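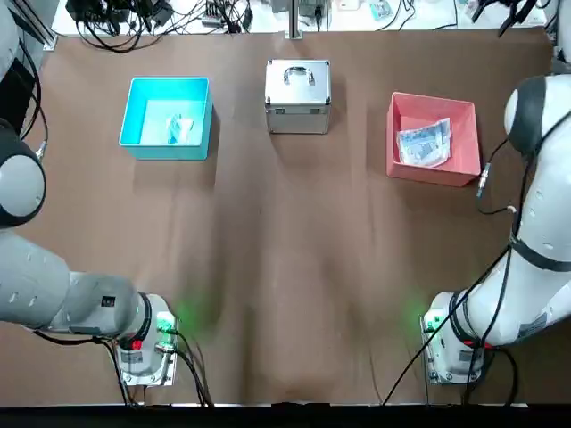
*Fig. 1. Closed silver case between two open bins, one turquoise and one salmon-pink.*

## Session 4: The author interview as a form

**Set reading:** the Olden interview (course reader, section 2) and the opening chapter of *Perninik*.

Interviews with writers of spiritual and reflective books are seldom neutral reports. Most are arranged by a publisher close to the date of release, and the questions are often agreed in advance. Students should read them as a form of writing with its own habits.

### Origins

The first question usually asks how the book came about. The answer tends to present a long period of private work followed by a moment of decision. In the Olden interview this account takes up 524 words of a text of 2,000, and the book's contents are not mentioned until it is complete.

### Claims of experience

Authors in this field often rely on personal experience as their authority. When taking notes, separate:

- what the author reports having felt or done
- what the author says will happen to the reader
- what the interviewer adds in summary

The third is easily overlooked. A phrase such as "packed with wisdom" in a question is praise — it should be marked as such.

### Editing

Spoken answers are shortened before they are printed. Compare the two versions of the Skimura interview in the reader and note where a hesitation or a change of mind has been removed.

### Written task

Write a commentary of 1,000 words on either the Olden or the Skimura interview. Quotations count towards the total. Refer to at least one passage from the book under discussion. The Rinaldi essay may be used for background but is not required.

The commentary carries 15 marks and is due on 29/07/2024. Late work is subject to the usual department rules.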